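Aug 25, 2024 – rehab room notebook, Paston

Whiteley (tighthead) in first thing. Hamstring, left, grade two per the scan. Isokinetic on the Craddock: 162 Nm at 60 deg/s, right side well ahead. Painfree through range except last bit of extension. Amber happy enough, wants to run tomorrow. Told her no.

Nordic rig strap slipped again on set 2, redid it with the old buckle. Numbers from before the slip are junk, crossed out on the sheet. Renata to check the load cell – reads high when cold I think.

Wistau match is out. Aiming for Vodidness game in September, bench at best. Scrum machine work only after she does 700 m of tempo with no tightness next mornign. Log it in the blue folder please, not on the whiteboard.

Also need: tape, new batteries for timing gates, ice bags.

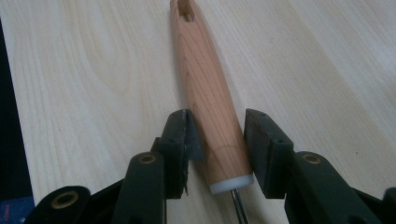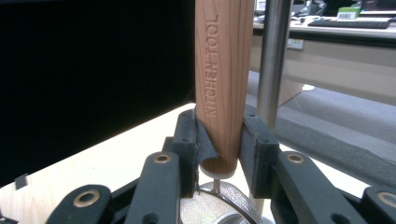
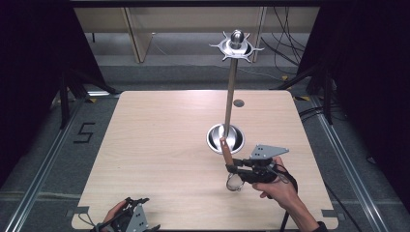

Renata asked: can she still do upper body while the hamstring settles?

Bench, rows and neck work are fine from today. Leave out deadlifts and anything bent over until the retest.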